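Getting cloudy film and gray marks off everyday dishes

Dishes that come out of the rack looking dull usually have one of two things wrong with them. Either there is mineral film from hard water, or there is metal from knives and forks rubbed onto the glaze. They need different treatment, so work out which one you have before you buy anything.

Telling them apart

Film is white or chalky and covers a whole area. It disappears when the plate is wet and comes back when it dries. Metal marks are thin gray or black lines, mostly in the middle of the plate where people cut. They look like scratches, but if you run a fingernail across one and feel nothing, it is almost always metal sitting on the surface.

If the nail catches, the glaze is cut. No cleaner will fix that.

Removing film

Fill a dishpan with 4 parts warm water and 1 part plain white vinegar. Lay the plates in so the liquid reaches all of each face. Leave them for five minutes, rub with a soft cloth, and rinse. Heavy buildup may need a second round. Citric acid works too and smells less. Use a spoonful in a full dishpan.

Keep gold and silver trim out of vinegar. The same goes for anything hand painted that you are not sure about. For those pieces use dish soap and warm water and live with what is left.

Never mix vinegar with bleach or with any cleaner that contains bleach. Rinse the dishpan well if bleach has been in it.

Removing metal marks

Make a paste of baking soda and a few drops of water. Rub it along the mark with a damp cloth, using light pressure, and rinse. If the mark is still there, a mild powder or cream cleanser sold for cookware will usually lift it. Try the underside of the plate first. Don't use steel wool, and don't use the green side of a sponge on anything with a printed pattern.

Some plates pick up marks again within a week. The glaze has worn and grips the metal. You can slow it down by switching to smoother flatware for daily meals, but old plates of this sort are best moved to serving cookies or going under plant pots.

Tea and coffee rings

Baking soda paste again. For tall mugs, put in a spoonful of baking soda, fill with hot water, and let it stand overnight. A bottle brush gets into the corner at the bottom where a sponge does not reach.

Washing without making it worse

Scrape food off with a rubber spatula. Rinse egg and oatmeal in cool water, since hot water sets them. Wash glasses first, then flatware, then plates, and leave greasy pans for last. Change the water when the suds are gone.

In a dishwasher, leave space between plates so that they do not knock together during the cycle. Too much detergent leaves a film of its own, and in soft water it can etch glass. Start with half the amount you use now and go up only if food is left behind. Clean the filter once a month. Ours had been in place from January to June before I looked at it, and I would not recommend that.

Drying and looking them over

Let plates stand on edge in the rack until they are dry, or use a flat cotton towel that has been washed without fabric softener. Softener leaves a coating that smears on glazed dishes.

Check each plate under a lamp before it goes away. Tip it until the light slides across the face. Film, grease, and knife marks all show up in the glare when you would miss them looking straight down. Run a finger along the rim for chips. A chipped plate should come out of use for food.

Stacking

Keep stacks to seven dinner plates or fewer. Unglazed foot rings are rough and will scratch the plate underneath, so put a paper towel or a coffee filter between good ones. Don't hang cups on the rims of other cups. Lift from the top of the stack and avoid dragging a plate out of the middle.

Printed plates

Designs under the glaze hold up well. Designs on top of it fade with strong detergent and scrubbing. If you can feel the edge of the print with a fingertip, wash the plate by hand. 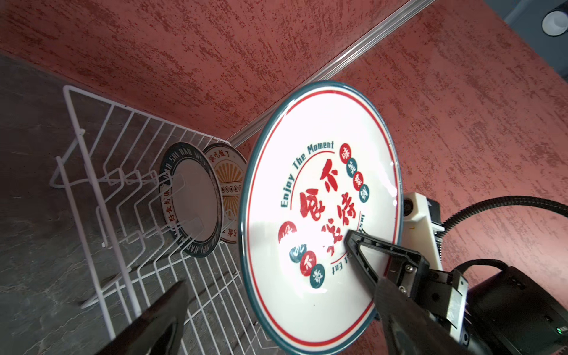
Amado Dumlao
Kitchen and Laundry Editor

Plates with lettering and a colored rim should be washed with a soft cloth and checked for glare on both sides of the print.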